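Kasberg Sets Out Packing Standard for Returned Phones at Grestamby Site

GRESTAMBY, July - Kasberg, which inspects and repacks returned consumer electronics for online sellers, today released the Putine packing standard, a written procedure for putting used smartphones back into two-part retail boxes. The standard takes effect this month at the company's Grestamby site and covers work on phones in rigid cardboard boxes with a fitted tray.

Putine replaces three separate work instructions that had been in use at Grestamby. Those instructions differed on the order of operations, on how a phone was to be set down between inspection and packing, and on whether the box was to be opened before or after the phone reached the table. The new document fixes one order for all stations.

Under the standard, each job begins on a clear, light-colored table with the phone, the box and any hand tools in view. Phones are laid back side up during preparation. Closed boxes are kept toward the far side of the table, and the area nearest the packing position is reserved for the phone and the open box parts.

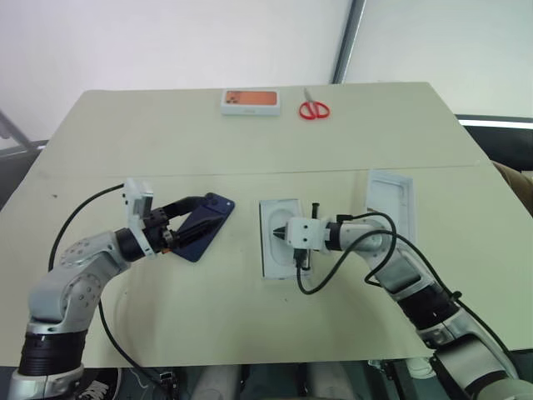

Scissors are permitted on the table for cutting seals and film. They may not be used within the outline of an open tray, and blades must point away from the packing position when the scissors are set down. Knives with exposed blades are no longer allowed at any phone station.

"Most of the damage we recorded was minor - a scuffed corner on the box, a hairline mark on the back of the phone," said Annapurna Pisharody, packing operations lead at Kasberg. "A seller still has to drop the price for it. We wrote the procedure around the points where those marks occur, and the largest group came from phones being turned over above a tray that had not been squared to the table."

Kasberg reviewed 600 repacking jobs before drafting the text. Cosmetic damage to the box or the phone was recorded in 178 of them. A second set of 300 jobs was then run to a draft of Putine, and the wording on tray position was revised twice during that period. Results from the second set will be published with the first scheduled revision.

The section on box parts is the longest in the document. Once a box is opened, its halves are to lie flat and apart from each other, with no part resting on another. The tray is placed with its recess facing up, and it is checked for dust, loose fibers and leftover adhesive before a phone is brought to it. Inserts that have lost their shape are set aside and replaced from stock. 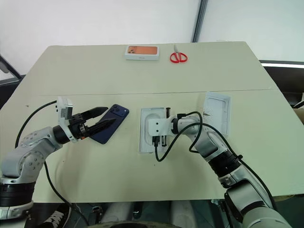 Phones with raised camera housings receive separate treatment. The packer confirms that the recess suits the model and that the housing does not bear on the tray floor. Where a recess is too shallow, the box is rejected and the phone moves to a plain carton. The lid is lowered evenly and is not to be pressed at the center - friction between the two halves should be enough to close it.

The current model list has 259 entries, each with its matching tray type. It will be updated as new boxes are received and measured.

Chow, a reseller of used phones, will be the first customer to have its stock packed to the standard. "Box condition is a line in our grading sheet, so a common procedure makes our grading easier to defend," said Eimear Nic Aodha, returns manager at Chow. "We asked for the tray check to be recorded per unit and it is in the text."

Site capacity under Putine is up to 300 phones per shift. Tablets, headphones and boxes with magnetic closures are outside its scope and remain under existing instructions.

Sellers with stock at Grestamby can request the full procedure and model list through their Kasberg account contact.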